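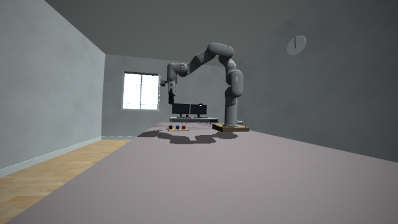

Célula de sobremesa Vuritz: qué se compra y qué no

Inicio / Equipos / Brazos y células / Vuritz

La ficha del fabricante promete una célula de manipulación lista para trabajar. Conviene leerla con el presupuesto delante. Lo que Haugen vende bajo el nombre Vuritz es un brazo articulado, una pinza, la placa de montaje y una licencia del simulador Prutudus. La mesa va aparte. La formación también, y la garantía ampliada se negocia con el distribuidor de Jena.

Las imágenes de esta página salen del simulador. Sirven para juzgar alcances y estorbos, poco más. Un render no dice nada del ruido, de las holguras ni de lo que tarda el servicio técnico en contestar un correo.
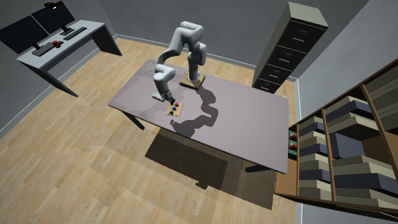 Tiempo de lectura: 4 min

La tarea de muestra es la de siempre: una tabla pequeña con tres piezas, una roja, una azul y una negra, y la pinza trabajando desde arriba. Es una tarea amable. Las piezas están separadas entre sí y tienen colores que cualquier sistema de visión distingue. Si su caso son bolsas, cables o piezas brillantes metidas en una caja, esta demostración no le sirve para calcular nada, y pediría al vendedor una prueba con su propio material antes de hablar de precios.

También hay que fijarse en el sitio. El brazo va colocado cerca del borde largo del fondo y trabaja hacia delante, así que una parte de la mesa queda sin usar. Hay compradores que ven ahí espacio para un segundo puesto. Puede ser, pero habría que comprobarlo con el modelo cargado en Prutudus y con las zonas de seguridad dibujadas, cosa que la versión básica no permite.

Configuraciones

Vuritz 559: brazo, pinza de dos dedos, placa y licencia básica para 2 puestos.
Vuritz 600: lo mismo, con licencia para 4 puestos y editor de zonas de seguridad.

El número del modelo es una referencia de catálogo. No es el alcance en milímetros ni la carga, por mucho que algún folleto lo deje en el aire. La diferencia de hardware entre los dos, hasta donde hemos podido comprobar, es ninguna: se paga el software.

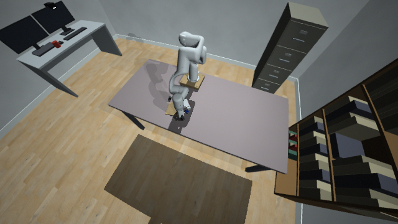 Simulación en Prutudus: pinza junto al borde delantero de la mesa.

Partidas que suelen faltar en la oferta

Mesa o bancada. El fabricante habla de "cualquier superficie estable". Un brazo que acelera y frena todo el día le encuentra los defectos a una mesa de oficina en una semana. Presupueste una bancada de taller y que la firme quien la monte.

Evaluación de riesgos. No viene incluida y no es opcional. En las imágenes el puesto de ordenador queda a poca distancia de un extremo de la mesa; en una instalación real esa separación la decide la evaluación, no el dibujo.

Dedos de repuesto. Los de serie son genéricos. Si la pieza tiene una forma rara, habrá que mecanizar otros, y eso son horas.

Horas de integración. La partida que más se desvía. El simulador acorta la programación inicial - eso se lo reconocemos - pero el ajuste sobre la máquina sigue ahí. Desconfíe de una oferta que lo ponga a cero.

Renovación de licencia. Anual desde el segundo año. Pregunte por escrito qué ocurre con los programas guardados si no se renueva.

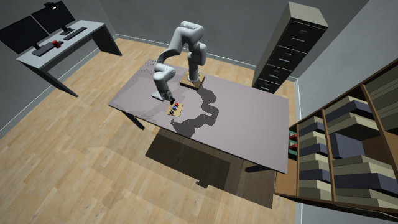 Texto: Redacción de Equipos, revisado en marzo

Para quién puede tener sentido

Centros de formación que quieran practicar en Prutudus antes de tocar la máquina. Laboratorios con piezas pequeñas y tiradas cortas. En una línea de producción a dos turnos no lo pondríamos sin ver antes una instalación con un año de uso, y el distribuidor no nos ha facilitado ninguna que se pueda visitar.

Antes de firmar pida la oferta desglosada, con el hardware y la licencia en líneas separadas. Si le ofrecen solo el paquete, compare con el 559 y la ampliación posterior: el editor de zonas se puede contratar más tarde, aunque en la web aparezca ligado al 600.

Plazo de entrega: a consultar
Precio: bajo petición
Demostración: en Jena, con cita previa, o en remoto sobre el simulador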